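Packing a Bag, 200 Times Over

The robotics class at Unach meets on the ground floor of the old Overgaard building and has one assignment for the whole term: teach a machine to handle a backpack. The students start by doing the job themselves, with a gripper in each hand.
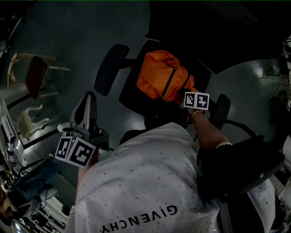 Each team has to turn in 200 recordings before the end of the course. A recording lasts about a minute. If a gripper drops the bag, the take still counts, but it goes in a separate folder. Teams are made up of 4 students, and they trade places when their wrists get tired.

The course began in September with a set of parts from Workitz and a good deal of filing and gluing. The first jaws were too stiff to hold a zipper pull.

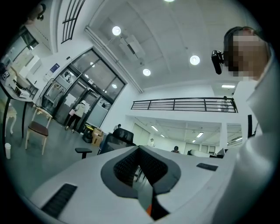
What the Class Is Graded On

Clean recordings make up 60 percent of the grade. The rest is a written log and a final run at Trornska, where the arm gets five tries with a bag it has not handled before. Soft bags are the hard part. They sag, and the straps end up somewhere new every time. 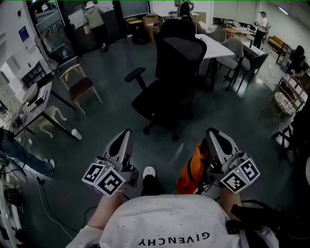 Most of the logs are about small matters. One team spent a week on straps alone. Another wrote four pages on where to put the bag. The printed marker cubes near the grips come up often, as a sleeve or a fold of nylon can easily hide them. Students learn to keep their elbows out and the patterns clear. The next round of recordings is due before the Trornska visit, and two teams are still short.

Comments (3)

gearbox_mom
My daughter took this class last year. She still can't leave a zipper alone.

T.R. 2/17/18
Does the final run use the same arm for every team? The article doesn't say.

oldlathe
Would like to read more about the jaws. What did they change after the first ones?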